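Incidencia 977 - Doblado de ropa sobre cama, fallo en prendas con manga
Proyecto: Prasero
Abierta por: Hatem Zaki
Asignada a: Geum-ok Kwon
Prioridad: media (subida a alta, ver abajo)
Estado: abierta
Fecha: 22 de mayo de 2021

Resumen
El brazo dobla toallas sin problema. Con camisas no. Agarra el borde, levanta, y la manga se queda debajo o se enrolla sobre el cuello. Shawky pregunta si puede enseñar ya la tarea "recoger ropa de la cama" a su cliente. Mi respuesta corta: todavía no.

Pasos para reproducir
Camisa encima de la sábana, sin colocar, tal como caiga. Lanzar la rutina de doblado completa. Esperar al segundo pliegue.

Resultado esperado
Prenda doblada, mangas dentro, sábana en su sitio.

Resultado obtenido
De 30 intentos, 7 aceptables. En 2 se llevó la sábana junto con la camisa y hubo que parar a mano. El resto, un bulto. Un bulto más pequeño que al empezar, eso sí.

Hatem Zaki escribió:
Pruebo con la velocidad bajada a la mitad. Igual. Pruebo con otra camisa más gruesa - algo mejor en el primer pliegue, el segundo igual de mal. No creo que sea la fuerza de cierre. Creo que no sabe dónde acaba la prenda y dónde empieza la sábana cuando las dos hacen arrugas.

Geum-ok Kwon escribió:
He mirado los registros. La detección del borde salta entre tela y tela, confirmado. Pero hay otra cosa: las demostraciones con las que se entrenó son casi todas con toallas y sobre mesa. Mesa dura, plana. El colchón cede y el punto de agarre ya no está donde lo calculó. Hacen falta demos sobre cama, con camisa y con dos manos.

Daithí Mulligan escribió:
De acuerdo con lo de las dos manos. Con una sola no lo hago ni yo. Una pinza sujeta, la otra estira, y luego se cruza. Si en las demos una de las dos va por libre, el modelo aprende eso.

Geum-ok Kwon escribió:
Adjunto dos capturas de las demos sobre cama. Fijaos en la tela, no en las pinzas.

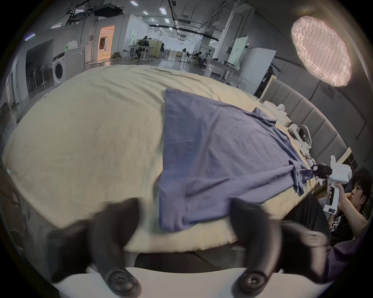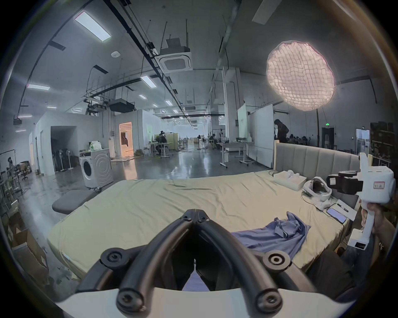 Adjuntos: demos sobre cama, prenda azul o azul violáceo sobre sábana clara. En la primera, agarre con pinza por el lado derecho; en la segunda, camisa arrugada con la manga doblada sobre sí misma.

Hatem Zaki escribió:
Vale, visto. En la primera el pellizco tira en diagonal y se marcan los pliegues por toda la tela. Eso al brazo le confunde seguro, cada pliegue le parece un borde. La segunda es justo el caso que falla, manga y cuello hechos un lío. Una persona lo resuelve sacudiendo la camisa. La rutina no tiene sacudir.

Chiyo Hirose escribió:
Pregunta desde el lado de cliente. ¿Se puede limitar la tarea a "extender la prenda" y dejar el doblado para noviembre? En Forkadley lo que piden es que la ropa quede extendida, luego la dobla una persona del turno. Ya sería algo.

Geum-ok Kwon escribió:
Extender sí lo veo. Es un solo agarre por extremo y estirar. Sin segundo pliegue quitamos la mitad de los fallos, calculo, no lo he medido. Lo de la sabana sigue pendiente: si pilla las dos telas, da igual la tarea.

Daithí Mulligan escribió:
Para la sábana, solución provisional: ajustable bien tensada y un tirón corto de comprobación antes de levantar. Si el esfuerzo pasa del umbral, suelta y reintenta. En Drerker lo hicimos así con sacos y funcionaba decente. Lento, pero decente.

Hatem Zaki escribió:
Metido el tirón de comprobación en la rama de pruebas. En las primeras pasadas suelta cuando toca. También suelta a veces cuando no toca, botones sobre todo. Ajusto el umbral y repito.

Moataz Slaoui escribió:
Subo prioridad a alta. A Shawky le digo: toallas sí, extender camisas en pruebas, doblar camisas no. Que no prometan "hace la colada" en ningún sitio, porfavor. De meter ropa en la lavadora ni hablamos en este ticket, abrid otro.

Pendiente
- Más demos sobre cama con prenda sin colocar (Geum-ok)
- Umbral del tirón, probar con botones y sin botones (Hatem)
- Primitiva "sacudir", ver si es viable sin tirar lo que haya cerca (Daithí)
- Redactar alcance reducido para Forkadley (Chiyo)
- Repetir la tanda de 30 con la misma camisa y apuntar los fallos por tipo, que la otra vez no se apuntó

Hatem Zaki escribió:
Umbral nuevo subido. Con la camisa gruesa bien, con la fina sigue soltando antes de tiempo. No cerrar.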